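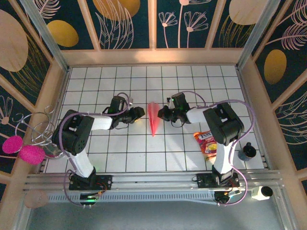

The Contreras Indoor Paper Flight Meet has published its revised folding rules for the coming season, with most of the changes falling on the dart class. The new text sets limits on nose shape, wing spread and the number of folds allowed along the keel. Entries must be made from a single sheet, with no tape, glue or clips. The red airplane on the white tiles is a narrow dart with its wings spread at the back, the general layout the class has been built on from the start. Wide gliders move to a separate class with its own score sheet.

Under the old rules a dart could carry any number of folds. The limit is now 14, counted after the sheet has been opened flat. Judges will open one airplane per entrant, picked by draw before the first throw. Each entrant may bring six finished airplanes, up from four.

"Most of our disputes were about the nose," said Mamta Nigam, who edits the rulebook. "People fold it back on itself again and again to move the weight forward. We had to write down where that stops."

Colored paper stays legal in all classes -- a proposal to require white stock was dropped after the July meeting. The rulebook does set a weight range for the sheet, and entrants who bring their own paper must hand in one unfolded sheet from the same pack at check-in. Paper sold under the Plarelum name will be stocked at the sign-in table for those who do not.

A new section covers creases. A fold that has been made and then flattened counts toward the limit, and so does a fold made by accident. Soft bends that leave no line do not count. Nigam said the wording was tested on used airplanes from last season, and that two judges working apart reached the same total on 23 sheets before the text was approved.
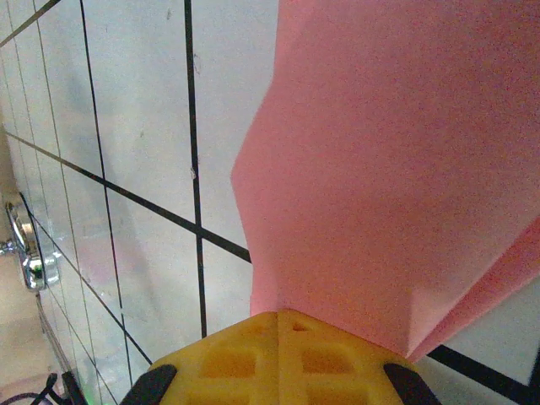 Throwing and scoring

The throwing line has been moved back 10 feet at the Drolov hall to leave more room behind the entrant. Throws are measured to the point of first contact with the floor, not to where the airplane comes to rest. An airplane that hits a wall is scored at the wall. Repairs between throws are limited to pressing existing folds by hand; adding a fold ends the entry for that airplane.

The Sallex junior class keeps last year's rules with one change -- a parent may help with measuring but may not fold. Entry forms are available at the hall desk.

Filed under: Clubs & Hobbies, Paper Flight

6 comments Share Print

Home Local Events Clubs Contact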